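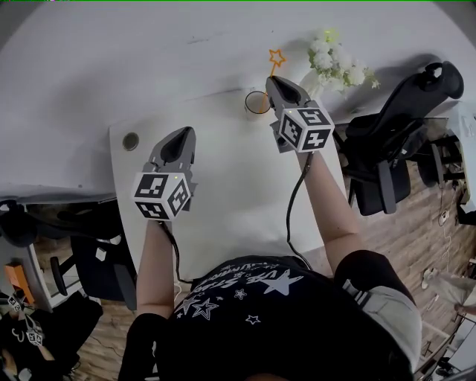 14/07/2026. Notebook, desk tasks, second week. We are doing the summer project on the theme of "things a household robot might be asked to do by a person who has not thought about it very hard," and today's theme was stick things in containers. Ľubica wanted pegs in a pegboard, like a sane person. The vote went to the star wand in the drinking glass, on the grounds that it is orange and the policy ought to be able to find it. The glass stands on the far side of the desk, right next to the vase with the white flowers, so every approach with the right hand is also an approach to the flowers. I have written "move vase?" on the whiteboard twice. The question mark was a mistake.

Plan was 40 clean demos of one task: take the wand out of the glass, lay it on the desk, put it back. Left gripper holds the glass, right gripper does the work. Got 30 I would show to another human being. The others are in the folder called "maybe," where they will live forever.

Things learned, in no order:

The stick is thin and the jaws are not made for thin. If you close on the stick, it rolls. If you close on the star, it holds fine but then the star is in your way when you want to see the glass. Best so far is to take it right under the star, with the wrist turned a bit out. Alžběta gets this nearly every time and says she isn't doing anything special, so I am going to stand behind her tomorrow and watch what she does.

Clear glass is a pain, as everyone warned us. I can miss the rim with my own eyes. I don't have high hopes for the model. Suggestion from Ľubica: a strip of tape around the outside at the height where the left jaws should close. I said that was cheating. She said it was cheating in the same way that a curb is cheating. Taping one glass, leaving one plain, we'll compare.

Cables. With both hands reaching forward the two cables cross in front of your shirt, and if you pull back fast you feel the tug before the gripper gets the message. Stand closer to the desk. Lean. Your back will have opinions by lunch. I tried it from the chair and the elbows hit the desk edge, so it's standing for all of us. Chairs pushed out of the way before you start, please, including the one you think is already out of the way.

Markers. Tracking dropped on six of the bad ones, all at the same moment: when the right hand tips the wand upright over the glass and the cube turns its faces away. So don't tip with the wrist alone. Raise the elbow and let the whole arm come over. It feels like pouring tea for someone you want to impress. After we changed to this, no drops for the rest of the session. I don't fully trust that, but I wrote it down.

Check the little light on each cube before you press record. I did one beautiful run before lunch with the left one asleep. Best demo of the day, one arm of it.

The spare cubes do not live on top of the pile in the corner. They have a drawer. The drawer is labeled. I labeled it.

Data: files go to the Pendix folder, one subfolder per person, initials in the name. Last good index is 982. If your numbering starts at 1 again, you are writing over somebody, and this time it might not be me. Sync takes its time, so leave the laptop open and don't be clever with the lid.

Open question for the group. Do we let the wand lean in the glass whichever way it lands, or turn it to the same side before each run? I've been letting it land. Alžběta has been turning it, quietly, between takes, so her set and mine don't match. I'd rather have the mess. The judges in November are not going to arrange the stick for us. On the other hand her runs train faster and mine are mostly a record of me hunting for a stick. Leaving it to tomorrow, when we can look at both sets side by side.

Also to do:
– second glass from the kitchen, same height if there is one
– tape (any color except orange, think about it)
– longer cable for the right side, ask Ľubica where the last one went
– write the task sentence properly. "Put the thing back in the thing" is in the log eleven times and will be read by a language model
– water for the flowers, and move the vase. No question mark.

Stopped when my forearms gave out. Alžběta is doing one more block of the untaped glass and will add her numbers underneath.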